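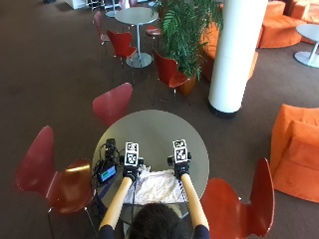 Can you visit the Kubiak umbrella factory in Altow without booking?
Only on the open day in November. For the rest of the year the factory receives groups by appointment, and single visitors have to ask if they can join one.

Factory visits > Textile and clothing > Kubiak, Altow

I wanted to see this factory since I bought my first good umbrella, many years ago, in a shop that does not exist anymore. It was a Brollia, the long model with the curved handle, and it still works. So when I read that Kubiak, the company that makes them, opens its doors one day in November, I took the early train to Baven and from there the bus to Altow. The bus needs about 15 minutes and stops almost in front of the gate. It was raining a little when I arrived, which everybody in the line found very suitable.

The company is 111 years old and has always stayed in the same brick building. In the beginning they also made walking sticks, and in the entrance hall there is still a cabinet with old stick handles in horn and cherry wood. I would have liked to stay longer at this cabinet, but the guide was already starting, and I did not want to miss the explanation about the cloth.

The cloth comes to the factory in rolls, already dyed and treated against water. It rests for some time before cutting, so that it can relax after being rolled. I did not know that cloth must relax. The cutter lays several layers on a long bench and cuts them with a triangular template, whose long sides are not straight but slightly curved. This curve decides how the umbrella will look when it is open. If it is too flat, the cover makes wrinkles near the ribs, and if it is too deep, the whole thing is pulled too tight and the seams suffer. Every model has its own template, and the old ones hang on nails along the wall, with the names written in pencil. Some of the names I could not read.

After cutting, the triangles go upstairs to the sewing room. The noise there is strong, and the guide had to repeat many things. The seam is made with a chain stitch, because it can stretch a little when the umbrella opens in the wind. A normal lockstitch would break sooner. One sewing machine was stopped so that we could look at the thread from close, and a woman in our group, who sews at home, asked so many good questions that the guide forgot the time.

For me the most beautiful part was the mounting. The finished cover is put over the frame and fixed to each rib by hand, with needle and thread, at the tip and again in the middle. It looks simple, and it goes very fast. Then the umbrella is opened and looked at against the light from the window. If there is a small hole or a crooked seam, it goes back to a basket for repair. I saw a dark green one go back to the basket and I could not find the mistake, even when I looked for it.

There is also a repair department, and I think few customers know about it. You can send a broken Brollia by post or leave it at the factory shop. New ribs and new tips are usually possible. A new cover is possible too, but it costs almost as much as a new umbrella, so people do it mostly for the handle. The waiting time is longer in autumn, for obvious reasons.

The tour took 2 hours, longer than it was announced, and the stairs are steep. There is a freight elevator, but you must ask for it at the entrance. Photography was permitted in the cutting room and in the shop, not in the sewing room. The explanations are given in the local language and, if enough people wish it, in English. My group was mixed, so we had a bit of both.

In the shop they sell second choice umbrellas with small faults in the color. I bought 2, a gray one for me and a checked one for my sister, who loses hers on trains. Please bring cash, the card terminal did not work before noon. Coffee and a plain yeast cake were served in the old packing hall, and I can recommend the cake.

For the way back, look at the bus times before you go in. After lunch the bus to Baven runs less often, and the shelter at the stop is small. I walked a part of the road along the canal – it is flat and pleasant – and took the bus at the next stop, near the lock.

Last updated: November

Filed under: Open days, Crafts and small industry, Rainy day trips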